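Plandinik 手持夹爪采集套件 使用手册
第四章 录制布料整理类示例
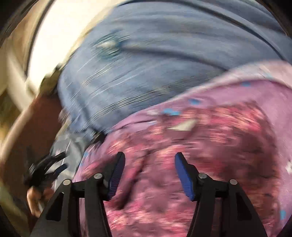 布料是我们收到提问最多的一类物品，所以这一章写得比别的章节长一些，请您泡杯茶慢慢看。如果您已经照着第三章完成了夹爪校准，并且 Pleltidex 录制程序里的状态灯是绿色的，就可以从 4.1 开始；如果还没有，请先翻回去做完，几分钟的事，却能省下后面许多返工。

4.1 开始之前

1. 选一处您平时真的会整理衣物的地方，床上、沙发上、桌上都可以。不必特意收拾成样板间，学习系统将来要面对的就是普通人家的样子，背景里有柜子、有门、有窗，都很好。

2. 准备要整理的布料。衣服、床单、毛巾、围巾混着来，厚的薄的、素色的带花的都要有一点。我们很喜欢碎花布和牛仔布，前者纹路细密，后者厚实，褶皱的走向也和薄布大不相同。

3. 取下手表、手链和宽松的袖扣。布料容易勾在这些东西上，勾住以后人会下意识地甩一下手，这个动作也会一并录进去。

4. 检查两侧指垫。用微湿的软布顺着棱纹擦一遍，晾干再用。棱纹里若塞了线头，请用随机附送的小毛刷清理，不要用针或刀尖去挑。

5. 用手指轻轻晃一晃连杆。转轴螺钉应当转动顺畅、没有松旷感。如有松动，请用 Gunder 小扳手拧紧，手感刚刚吃上力即可，拧得太死夹爪会发涩。

注意：请勿在指垫上涂抹护手霜、防滑粉或任何胶类。指垫的摩擦力变了，前后录的示例就对不上了。

4.2 录制一条示例

1. 握稳手柄，食指搭在扳机上，先不要扣。在录制程序里选择任务“整理布料”，再选择您今天使用的 Lemaire 存储卡。

2. 按一下手柄背面的圆形按钮，听到一声短鸣后，保持夹爪静止 2 秒。这段静止是给程序对齐时间用的，很多朋友心急跳过去，结果整条都要重来，实在可惜。

3. 把夹爪移向布料，指尖对准您打算捏住的那道褶。靠近的最后一小段请慢下来，让两片指垫从褶的两边合拢。手法和平常用拇指食指捏布是一样的，不用刻意摆姿势。

4. 扣下扳机，夹住以后先轻轻提一下，感觉布料确实跟着走了，再往目标位置移动。

5. 到位后松开扳机，等布料落稳，再把夹爪退开。退开时请沿着来的方向走，免得把刚放好的布又带起来。

6. 重复第 3 至第 5 步，直到这一件整理完毕，然后再按一次圆形按钮，听到两声短鸣即为结束。单条示例请控制在 40 秒以内；一件大床单做不完，可以分成几条来录。

提示：夹空了、滑脱了，都没有关系，接着再夹一次就好，不必停下来删除。系统也需要见识一下人是怎样补救的。只有夹爪掉落，或者中途有人叫走您的时候，才请在程序里把这一条标为“作废”。

提示：另一只手可以帮忙扶住布料或旁边的物品，平时怎么扶就怎么扶。只是请尽量不要把手掌横在两指之间，那里恰好是我们最想看清的地方。

4.3 关于移动速度

布料很轻，人手一快起来自己往往不觉得。移动过快时，画面会拉出一道道斜纹，花纹和布边都糊在一起，程序就难以判断夹爪相对于布料走了多远。平移时偶尔有几处模糊属于正常情况，不影响使用，但在夹取和松开的前后，请务必放慢。

如果您拿不准，可以在录完后打开“回看”，把进度条拖到扣下扳机的那一刻。能分辨出布料的褶和边，就可以放心保留；若一片模糊，请把这一条重录一遍。

光线也会有影响。白天靠窗录制很舒服，不过请让窗户在您的侧面或身后。镜头正对着窗时，自动曝光会来回调整，布料一会儿亮一会儿暗。傍晚以后请打开顶灯，屋里暗了，拖影会明显加重。

小心：录制过程中请勿让儿童或宠物把手指、爪子伸到连杆之间。夹爪的力量虽然不大，合拢时仍会夹痛皮肤。

4.4 变换与重复

同一块布反复用同一种方式整理，录得再多，帮助也有限。建议每录完几条，就做下面当中的一项改变：

把布料抓起来揉一揉，随手放下；
把上下叠放的两块布换个次序；
换一个站立的位置，从另一侧伸手；
在旁边添一两件日常物品，袋子、衣架都行。

一张 Lemaire 存储卡最多可保存 599 条示例，存满后程序会提示换卡。请先结束当前这一条再取卡，中途拔卡会让整条记录无法读取。

4.5 收工

1. 在程序中点选“结束今日录制”，等进度条走完。
2. 关闭手柄电源，把扳机松到底，让两指处于张开状态再放入收纳盒。长时间合拢存放，指垫的棱纹会被压平。
3. 用镜头布擦拭镜头，只擦玻璃部分，不要推动镜头外圈。外圈一旦转动，就需要重新做一遍第三章的校准。
4. 把手柄接上充电座，指示灯由橙转绿即已充满。

指垫属于易耗件，程序会自动累计夹取次数，到 1,988 次时提醒您更换。更换方法见第六章，备用指垫放在收纳盒盖子的夹层里。

本章修订于 2019年9月11日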